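Chapter 4
Decoupling Capacitors, or Why Your Chip Keeps Resetting

I built my first real board on a Thursday night, and by bedtime I hated it. The little microcontroller would run for a few seconds, blink its light, and start over from the top. I swapped the chip. I swapped the cable. I rewrote the code (twice!) and went to bed grumpy. The next day a friend from the Skostov hobby club looked it over and asked where my capacitors were. I hadn't put any on. The sample circuit showed them, sure, but I figured they were there for fussy people.

So let's talk about what those tiny parts do. When a digital chip switches, it grabs a quick gulp of current. Your power supply may be plenty strong, but it sits at the far end of a trace, and a trace has a bit of inductance that slows the current down. For a few nanoseconds the voltage at the chip sags. If it sags far enough, the chip resets.

A decoupling capacitor is a small bucket of charge parked right next to the power pin. The chip drinks from the bucket, and the supply tops it up afterward. In this chapter we'll mostly use 0.1 microfarad ceramics, one per power pin, with a bigger one where power comes onto the board.

We'll start with placement, move on to reading capacitor codes, and then I'll walk you through the Flalstead board, my favorite teaching project. It has 11 capacitors, and I've managed to put every one of them in the wrong place at some point.
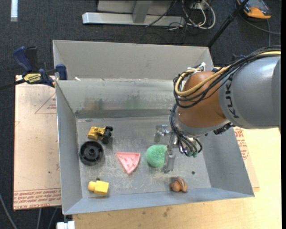 Figure 4.1 A KUKA robot arm reaching into a metal bin.

Before you go on, get out the breadboard circuit you built in the last chapter and leave it powered up. You'll want a scope for Section 4.2, and any basic two-channel model is fine. Set the probe to 10x and keep the ground lead short, or you'll end up measuring the lead.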